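Home goods › Sorting and storage › Small items

# Pruvley Small Items: jewellery and wearables

Short notes for the part of Pruvley that covers small things people take off at night and put down somewhere. Compiled by Hiyori Kubo and Arnulfo Cusi, December 2022.

## Contents

- 600 clips, 20 homes
- necklaces, bracelets, rings, watches, fitness bands
- shallow boxes, lids and trays, on whatever floor or rug was there

## Labels

Each item gets a colour, a type and a state. For chains the state is `flat`, `coiled` or `tangled`. A pendant is labelled with its chain. Bands and watches are `closed` or `open`.

Tray colour goes by the rim if the inside is a different colour.
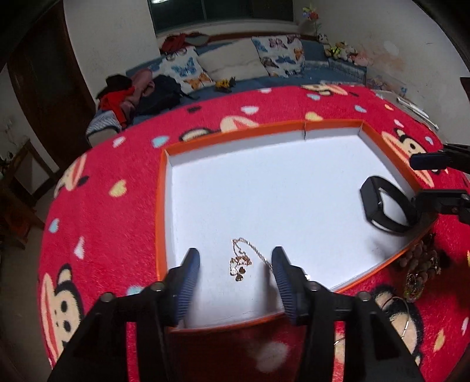
Chains were the slowest to label. Rin Sekiguchi went over 200 of them a second time in July and moved a good many from `coiled` to `tangled`. The older labels are in `labels_v1`.

## Known problems

- 2 homes have no rug label
- "gold" means colour only

We use cookies to remember your settings. Accept | Manage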